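Kollwood Parish Registers: Transcribed Burial Entries

Data card and usage notes

Summary

The Kollwood set holds transcribed burial entries from 22 parish registers. The latest register closes in 1917. Each row is one entry as written by the clerk, with a small number of normalised fields added beside it. The transcription was made from microfilm copies and checked against the bound volumes where the film was too dark to read.

The set is meant for local history, family history and work on place names. It has not been prepared for mortality statistics, and the section on gaps should be read before anyone tries to use it that way.

Files

entries.csv: one row per burial entry
registers.csv: one row per register, with shelfmark and condition
places.csv: spellings of place names and the preferred form for each
changes.txt: list of corrections by version

All files are UTF-8 with Unix line endings. Fields containing commas are quoted. Empty fields are left empty; the string NA is not used, as it occurs in two registers as a clerk's abbreviation.

Fields in entries.csv

entry_id: register number, page and line, joined by full stops
surname_raw: surname as written
surname_norm: surname in modern spelling, where one could be settled
forename_raw: forename as written, including contractions (Wm, Jno, Eliz.)
date_raw: date as written
date_iso: date in year-month-day order, or year only
age_raw: age as written, including "infant" and "aged"
abode_raw: place of abode as written
abode_id: key into places.csv
note: marginal remarks by the clerk
conf: transcriber's confidence, 1 to 3, where 3 is certain

Dates before the calendar change are kept in the old style in date_raw. In date_iso the year is taken to start in January. A burial entered under February of the old year will therefore show a later year in date_iso than in date_raw. Scripts written for version 1 need changing here, as that version left the year alone.

Place names

Abodes were matched by hand. Where a farm has changed its name, both forms share one abode_id. The matching list was drawn up by Maya Abu Hammour from the tithe maps and estate papers, and is the part of the set most likely to be revised. Fifty-seven spellings remain unmatched and carry the abode_id 0. Several are probably the same hamlet, but the hands are poor and no map evidence was found.

Known gaps

Register 4 has lost its first gathering. Register 11 was damaged by damp along the outer edge, and most ages are missing from it. Registers 15 and 16 overlap: the curate kept a rough copy, and both versions were transcribed. Duplicates have not been removed. They can be found by matching surname_norm, forename_raw and date_iso across the two.

Infants buried without baptism are recorded unevenly. Some clerks entered them without a name, some only in the margin, and some left them out.
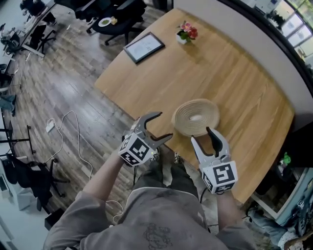 Kollwood, May

Version 2 is the current release. It corrects the year handling described above, adds the conf field, and splits the old "remarks" column into note and abode_raw. Row order has changed, so entry_id should be used for joins in place of row number. Identifiers from version 1 remain valid apart from those in register 9, which was repaginated after rebinding.

Loading

Read every column as text. Spreadsheet programs tend to turn age_raw values such as "3/4" into dates, and strip trailing zeros from entry_id.

Corrections

Send the entry_id, the present reading and the proposed reading. A reading without a register page to support it will be held over. Changes to surname_norm are accepted on the evidence of a will, a baptism or a headstone. The raw fields are altered only after the bound volume has been looked at again.

Licence

The transcription may be copied and reused with credit to the Kollwood register transcription. The film images are not part of the set and are not covered by the licence.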